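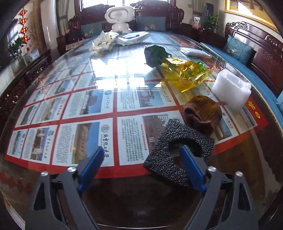
Boil water notice lifted in Gadora, do I need to flush my pipes before we drink from the tap?

Lakshmi D'Souza

We got the text at 6 this morning saying the boil water notice is over for our part of Gadora. It had been on since the storm took out the pump station on Istberg Road, and according to the city it covered 523 homes, ours included. The text just says "customers may resume normal use" and then a link that doesn't load on my phone.

So can I just turn on the tap and pour a glass? My sister-in-law says to run everything first and throw out all the ice, and my husband thinks she's overdoing it. We have a fridge with a water dispenser and ice maker (the filter is a Malteck, the long skinny kind), a dishwasher, and an ordinary tank water heater in the garage. Two kids, one of them still on formula, so I'd like to get this right. I also don't want to run gallons down the drain for no reason when the water bill last September was already $278!

Nithin Salian

Flush first, then drink. Your sister-in-law has it right. When the notice is lifted it means the samples from the mains came back clean, but the water sitting in your own pipes came in while the notice was still on.

Start with cold. Open the cold tap closest to where the line comes into the house, then work your way through the others, and let each one run for five minutes. If you have screens on the faucets (the little mesh part at the tip), unscrew them before you start and rinse out whatever grit is in there. We had a surprising amount of sand in ours after the last break.

Then hot. The tank holds old water, so it needs longer. For a normal 40 gallon tank the usual advice is 15 minutes of hot from the taps, more if yours is bigger. Let it run into the tub with the door closed if you've got little ones wandering around, that water can scald.

For the fridge, dump all the ice, wash the bin with dish soap and warm water, then let it make three batches and dump those too. Run the dispenser for a few minutes. I'd put in a new filter. They aren't made to handle germs, and they can hold on to stuff. Check the sheet that came with the Malteck, mine says how much to run through a new one before drinking.

Dishwasher, run it once empty on the hottest setting. And pour out anything you mixed with tap water while the notice was on if you didn't boil it first, so formula, juice from concentrate, that pitcher in the back of the fridge.

If the baby is very young I'd call the pediatrician's office about the formula anyway. They've probably had that call all day and will have an answer ready.

On the bill, cold taps at a moderate flow don't use as much as you'd think, and you can catch a lot of it in buckets for the toilets or the yard. Some cities give a credit after a notice, so ask. Ours took 8 dollars off without my doing anything, which was nice of them I guess.

Dirceu Lopes

I just drank it and I'm fine lol. Same street as the pump station, we lost pressure for a whole night. Ran the kitchen tap until it stopped spitting air and that was that. The text said normal use so I used it normally.

Subbarao Lobo

Please don't go by the post above if you have a baby in the house. Nithin's list is good, and I'd add a couple of things from when we went through this over by the Arumugam apartments.

If you have a water softener or an under-sink filter, those have their own flushing steps and the manual will tell you. Don't forget the outside hose bibs, and the shower heads, and that bathroom you hardly use. We missed the half bath and it came out brown a week later, scared my mother half to death.

If the water is still cloudy after you've done the whole house, give it an hour and try one cold tap again. Air bubbles make it look milky and a glass of that clears from the bottom up. If it stays cloudy or smells off, call the city's water line and keep using bottled for the baby till they call you back. I was on hold forever, but the person I finally got was really helpful and sent a guy out the same afternoon to open the hydrant on our corner.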